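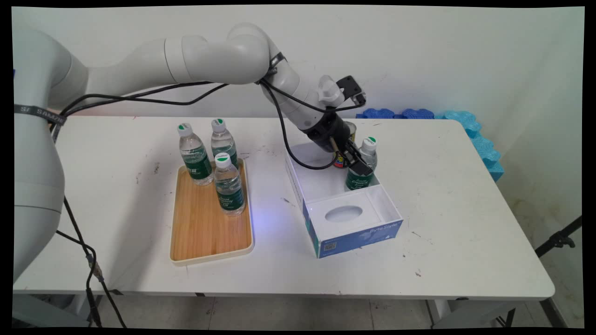
I got the Mosamgate job because Hrefna Ragnarsson broke her wrist, and she got to boss me around over the phone the whole time, which I think she enjoyed.

"What's it doing?" she said.

"Coming down a hair to the left of the bottle," I said. "Every time. Then it closes on air."

"Did you touch the fingers?"

Of course I'd touched the fingers! I'd had them off and cleaned them and put them back, and I'd run the home routine for nearly 30 minutes before I called her. Kultmont wanted the arm packing bottles by Thursday, and I was still nursing it along at a crawl, one hand on the stop button.

"Look at your cables," she said. "Ogura never leaves enough slack at the wrist."

Kazuhiro Ogura had set the thing up in December and gone home to his wife's noodle place, and I'd never met him, only his handwriting. He'd left a notebook. Page 2 said: CABLE PULLS WHEN WRIST TURNS. SORRY. Under that was a number, 3184, with no explanation at all.

So I loosened the ties and fed a little more cable down toward the gripper - not much, about a thumb's width - and taught the pick point over again. Slow, slower, stop. The fingers went down beside the white cap and I held my breath like an idiot.

"Well?" said Hrefna.

"Hang on," I said. "What's 3184?"

She was quiet for so long I thought the line had dropped.

"Where did you see that?" she said.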